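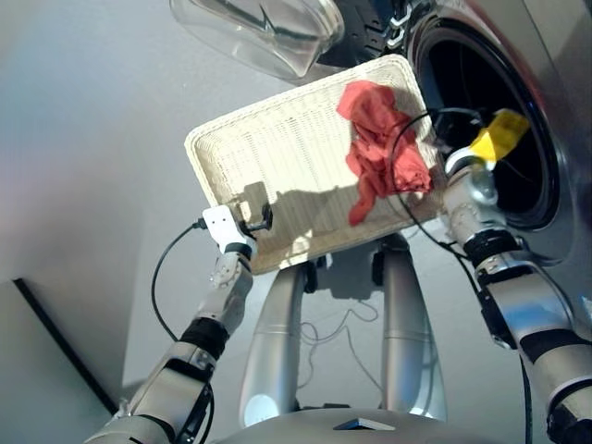 Notas de prensa > Taller > Robótica doméstica

Inicio Proyectos Calendario Herramientas Prensa Contacto

Hosimon, el robot de dos brazos construido en el taller compartido de Clollham, aborda la colada

Clollham, abril. El taller compartido Nouri presenta este jueves a Hosimon, un robot de dos brazos dedicado a la tarea doméstica que más discusiones ha provocado entre sus socios: llevar la ropa a la lavadora. El proyecto ha ocupado 37 tardes, buena parte de la mesa grande y toda la paciencia de quienes querían usar la mesa grande para otra cosa.

En su configuración actual, Hosimon sujeta una bandeja rectangular de mimbre de color crema con las dos pinzas, una en la esquina inferior izquierda y la otra en la superior derecha, y la inclina junto a la lavadora, que espera con la puerta abierta. La carga de pruebas es un trapo rojo. Los autores reconocen que un trapo no es una colada, pero recuerdan que tampoco lo era el calcetín con el que empezaron, y que el calcetín se perdió.

«Queríamos una máquina capaz de hacer sola lo que cualquiera de nosotros aplaza hasta el domingo», explica Jana Buschmann, responsable de la parte mecánica. «De momento hace una parte pequeña, despacio y con mucha dignidad».

Dos brazos, una bandeja y bastante cable

La decisión de trabajar con una bandeja llegó después de una temporada intentando que las pinzas recogieran la ropa directamente. La tela se arruga, se dobla sobre sí misma y cambia de forma en cuanto alguien la mira, cosa que el programa de control no llevaba nada bien. La bandeja tiene cuatro lados y los conserva durante toda la maniobra. Para el equipo supuso un alivio comparable al de encontrar por fin la llave Allen del cinco, que por cierto sigue sin aparecer.

Las dos pinzas son distintas. La izquierda es blanca, con dedos planos en forma de placa que se cierran sobre el borde; la derecha tiene los dedos plateados y redondeados, y lleva una etiqueta amarilla en lo alto de la mano. Buschmann defiende la asimetría como una elección de diseño desde que alguien le preguntó por ella en público. Las actas del taller hablan más bien de un presupuesto que dio para una pinza nueva y de otra que ya estaba en un cajón.

El cableado va por fuera. De cada pinza sale un cable negro que traza una curva amplia y baja junto al brazo, con holgura suficiente para que la muñeca gire. Hubo una versión anterior con los cables bien recogidos, muy elegante, que duró hasta el primer giro completo. Entre las dos columnas plateadas del cuerpo quedan además varios hilos finos de color claro, colgando en bucles. Ordenarlos figura en la lista de tareas pendientes desde el principio y ha sobrevivido a tres cambios de lista.

La coordinación, o cómo no partir el mimbre

Birgit Meinecke se ocupa del control. Su problema principal se llama fuerza interna: cuando dos brazos agarran el mismo objeto y no están de acuerdo en dónde se encuentra, el objeto paga la diferencia. La primera bandeja la pagó entera. La solución adoptada deja que un brazo mande en la posición mientras el otro cede un poco, y limita el cierre de ambas pinzas para que aguanten el borde sin aplastarlo.

«Al principio cada brazo tenía su propia opinión», dice Meinecke. «Ahora el derecho obedece al izquierdo, salvo los días en que recalibramos, y entonces obedecen los dos a la escalera en la que estoy subida yo».

El módulo que reparte las órdenes se llama Arent y se ha escrito en el propio taller. Planifica el giro de la bandeja, comprueba que ningún codo vaya a tropezar con la puerta de la lavadora y, si algo no le convence, se detiene. En las primeras semanas no le convencía casi nada. El ciclo de prueba completo, desde que las pinzas se cierran hasta que los brazos vuelven al reposo, está fijado en 42 segundos. Una persona tarda menos, pero suele protestar más.

La puerta ha merecido su propio capítulo. Es de cristal transparente, grueso y curvado, y a los sensores de distancia les parece unas veces una pared y otras una buena noticia. El equipo optó por indicarle a Arent dónde se encuentra cuando está abierta y pedir a los socios que no la muevan durante los ensayos. La segunda mitad de esta medida es la que peor funciona.

Próximos pasos

Hosimon no abre todavía la lavadora, no elige programa y no distingue la ropa blanca de la de color, carencia que comparte con varios miembros del taller. El siguiente objetivo es vaciar la bandeja en el tambor con prendas de distintos tamaños y repetir la maniobra 60 veces sin ayuda. Después vendrá la toalla de baño, asunto sobre el que Meinecke prefiere no hacer declaraciones.

Los planos de las piezas adaptadas, la lista de materiales y el código de Arent podrán consultarse en el taller. Quien quiera construir una copia encontrará también un cuaderno de errores, bastante más grueso que el manual y, según quienes han leído los dos, mejor escrito.

La presentación será el jueves a las 5 de la tarde en el local de Nouri, en Clollham. Habrá demostración, turno de preguntas y café. La entrada es libre. Se ruega a los asistentes que no traigan su propia colada; en la jornada de puertas abiertas anterior hubo quien la trajo.

Contacto para medios: Jana Buschmann y Birgit Meinecke, taller compartido Nouri, Clollham. Atienden por las tardes — con el taladro en marcha conviene insistir.

Compartido 37 veces | 5 comentarios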